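Triko Cell Working Group
Minutes, January 2018

Present: the usual group, plus one from the Ekton service desk by phone, who dropped out twice and was minuted both times as agreeing.

Apologies: received from purchasing, as is traditional.

1. Previous minutes

Accepted with one correction. The last set said the arm had been "realigned". It had been restarted. The two are to be recorded as different things from now on.

2. State of the cell

The arm has been running on the short program for 22 shifts. The long program is still parked. It stops at the same waypoint on the far side of the cell and puts up a position error, which the night crew have been clearing by pressing the green button until it gives in. It was agreed that this does not count as a repair procedure, and the handwritten card describing it as one has been taken off the controller.

Ekton's view is that the base has shifted. Our view is that the base is bolted to a slab and the slab has been there longer than Ekton. Both views were noted. The bolts will be checked with a torque wrench before anybody writes another email.

3. Gripper

Fingertips were discussed at greater length than the agenda allowed. The current pair came from Prunix and have done 6 weeks. The pair before that lasted well past the service interval, mostly through neglect, and there was some nostalgia for them.

The finger gap is to be set with the gauge block, arm in the home position, air on. Setting it by eye is to stop. Three people at the table said they had never set it by eye, and the log suggests otherwise.

Spare tips are in the grey drawer under the bench. They are not in the drawer labelled "spare tips", which has teabags in it. Relabelling was proposed and carried.

4. Wrist camera

The camera bracket was refitted after the holiday shutdown and the exposure went back to the factory setting at the same time. Nobody owned up to this and the meeting moved on. The result is that plain white surfaces come up with glare from the overhead lights, and the edge-finding step then has a poor time of it. A joint between two panels should be found as a dark line. When the light sits on top of it, the software would sooner find something else.

Options considered were moving the light, turning down the exposure, or hanging a bit of cardboard off the guarding. The cardboard had more support than it deserved. The exposure will be tried first, at 70 per cent of the present value, with the old setting written down somewhere other than the back of a hand. 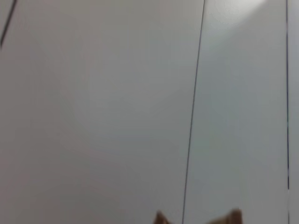
There was also the question of how much of the fingers the camera ought to see. Ekton recommends having the tips in view at the bottom so that drift can be spotted early. The Śliwiński mounting plate allows for this but has to be shimmed, and the shims that came with it are the wrong thickness. We have written to Śliwiński. Śliwiński has written back to ask which plate we have, a number that is stamped on the side we bolted to the arm.

The plate comes off at the next stop. Allow 45 minutes – longer if the cable tie has to be cut again.

5. Cleaning

Lens to be wiped with the proper cloth. Sleeves are not the proper cloth. The finger pads get the same solvent as before, applied to a rag and never sprayed at the wrist, where there is a connector that has already been through enough.

6. Actions

Day crew: torque check on base bolts, result in the log with an actual figure.
Day crew: reduce exposure, run the edge-finding step on the white panels, report back.
Maintenance: remove plate, read the number, send it to Śliwiński, refit plate, set finger gap with the block.
Night crew: leave the green button alone and ring someone.
Stores: relabel drawer, rehome teabags.

7. Other business

A request for a second chair near the controller was deferred to February for the third time. The colour of the chair was also deferred.

Next meeting in February, once the plate has been off and on again. Bring the log, please – the whole log, with the pages in it.

Triko Cell Working Group | Contact: cell desk, ground floor | Back to top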